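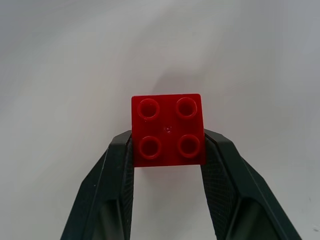

Red brick, seen from the wrist camera.

Home | Projects | FAQ | Notes | Contact

Questions we keep getting about the brick recordings
By Torunn Granström
23 January 2023
14 shares | 6 comments

I answer the project mailbox at Faltwood, and since December the same handful of questions has been landing in it. So I've put my answers on one page. I'll add to it when I get the time (no promises on when that is).

What are you recording, exactly?

Short runs of a two-armed robot doing small jobs on a table. Picking up toy bricks, mostly. Each run saves the camera pictures and the positions of every joint, all on the same clock. One run is one example, and the learning system gets trained on a big pile of them. The pile for the brick task stands at 2481 right now.

Who's moving the arms?

One of us! We steer both arms by hand and the robot follows along. Birger Strand and Stanisława Kurek do most of the steering, and I fill in when one of them needs a break. It takes a while to get your hands to slow down. My first day I drove everything like I was late for a bus, and Märta Amundsen very kindly deleted the lot.

Why toy bricks?

They're cheap, they don't break, and they come in colors you can name in one word. They also have a clear top, bottom and sides, so "standing up" and "lying down" are really different problems for the gripper. A brick on its side wants a different approach from one that's upright, and we want plenty of both in the set.

Do you clear the table before every run?

Nope. Some runs have just the bricks, and others have everyday stuff lying around too. We call those the Pendale runs, after the folder they first got saved in, and the name stuck. If the system only ever sees bricks on a clean table, it gets lost the minute you set down a pair of scissors. 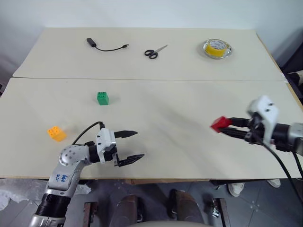 A Pendale run: red brick in the right gripper, with scissors, tape and a cable toward the back.

Does the other stuff ever get picked up?

Not in the brick task. The written instruction for each run names one brick by color, and anything else on the table should be left alone. If the person steering bumps something, we keep the run as long as the brick still gets where it was going. If they grab the wrong brick, it goes in a separate folder called Costa, and Helge Myklebust looks through those when he's working on mistakes.

Why bother with wrist cameras if you have one looking down at the table?

Because the view of the whole table is great for finding a brick and pretty lousy for the last little bit of the grab. Up close, you want to see where the finger pads meet the sides and whether the brick is sitting a bit crooked. I use the wrist view a lot when I'm checking runs – it's the first one I open.

How many examples do you need for a new task?

We start with 200, train on those, and see how bad it is. Then we record more of whatever it's bad at. People write in hoping for one magic number and I don't have one, sorry. A task where the brick always starts in the same spot needs a lot fewer than one where it could be anywhere.

Do you throw many away?

Some, yes. A run gets tossed if a camera drops out, if somebody's hand gets into the view halfway through, or if the arm sits still for ages while the person steering thinks it over. Slow is fine. Long pauses are a pain, though, as the system will happily learn to pause too.

Do both arms have to do something in every run?

No. Plenty of runs use one arm while the other just waits with its fingers open. We do swap sides, so that neither arm ends up being the one that never does anything. The handover task, where a brick goes from one gripper to the other, has its own page under Projects.

What's Hilel?

Our labeling tool. You watch a run, mark where the grab starts and ends, and type what happened in plain words. Märta wrote it. Version 2 lets you undo, and I can't tell you how happy that made me.

Can I have the data?

Part of it. Write to the mailbox, say what you'd like to use it for, and I'll send you the sample set and the notes on how the files are laid out. The full set isn't ready to go out yet, and we still have labels to fix.

6 comments | Share | Back to top | Next: Handover task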